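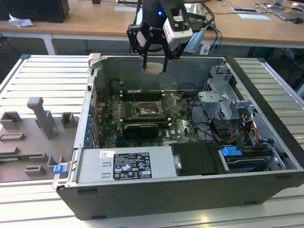

Tower on its side, panel off, socket bracket up.

Notebook, log book project, Bramstead reading room
November, started 9 in the morning

Continued with the Suvarna log, outward voyage of 1774. I finished the checking of the pages that Sota transcribed last month, up to the place where the ship leaves the bay at Prultlow and the handwriting changes. I mark the change in the margin of the transcript as "hand B". Hand A makes the long s with a small hook to the left. Hand B almost does not use long s at all, and he writes the figure 7 so that it can be taken for a 1. I went back and found three wind entries where we had read 1 and it must be 7. Corrected in the transcript, old reading kept in the note field.

Who is hand B? Aoi thinks it is the second mate. Her argument is that the spelling "larbord" appears in the mate's letter to the owners, and also in every entry of hand B. I find it a good argument but not enough, many sailors spelled it in this way. I would like to compare the capital R also. The letter is in the other box, which Hideaki has on his table until the end of the month.

Positions. As everybody here knows, the latitudes in this log are quite reliable and the longitudes are not. After Prultlow the longitude is by account only, and the error grows to the east. Tatsuya plotted the track yesterday with my readings and the ship is sailing over a mountain for two days. He is very happy about this mountain. I asked him to plot once more with the corrected 7s, and to use the noon positions only, not the ones from the evening notes. With noon positions the track comes off the land, except for one point. That point I have checked against the page with the lamp from the side and the reading is clear. So the error belongs to the ship and we leave it as written.

The missing leaf. Between the entry of the storm and the entry "people employed drying sails" there are the remains of a leaf, cut near to the fold. The cut is straight and goes a little into the next leaf. The catalog of Bramstead does not mention it. Ifeanyi looked in the older handwritten list and there the log has one leaf more than now, so the leaf was still present when that list was made. He will write to the archive about the date of the list. Until then I don't put a date in our description, only "leaf removed, before the present catalog".

Trundex. We have now some 4000 page images in it, all ships together. The search by ship works well. The search by date does not, if the entry has a nautical day, where the day begins at noon. An afternoon entry then falls on the wrong civil day. My proposal: keep the date as the log gives it in the first field, put the civil date in the second, and never change the first. Ifeanyi agrees. Sota is afraid that people will fill only one field, and I think he is right, so the second must be required. I did a test with 20 entries from the Suvarna and the sorting came correct, also over the end of the month.

Words I could not solve today:
"sent the boat for ------ and greens". First letter is w or m. Not "water", it is too long.
"the old man of the place came off with a ------ of fish". Perhaps "string".
"Mr. ------ his journal wet through". The name is under a stain. Aoi reads an H at the beginning, I see nothing.

Paper note: the watermark changes in the middle of the volume, at the same gathering where hand B begins. It can be that a second book was bound to the first one later. Look at the sewing before we write more about the hands! I should have looked at the sewing first.

For next time
Ask Hideaki for the mate's letter, compare capital R and the 7.
Tatsuya: new plot, noon positions, please write on the sheet which readings were used.
Sewing and watermark together with Ifeanyi, foam wedges are in the low cupboard.
Hand B pages after the storm: not yet checked by a second person. Please do not quote from them.

Stopped at 4 in the afternoon, volume back in its box.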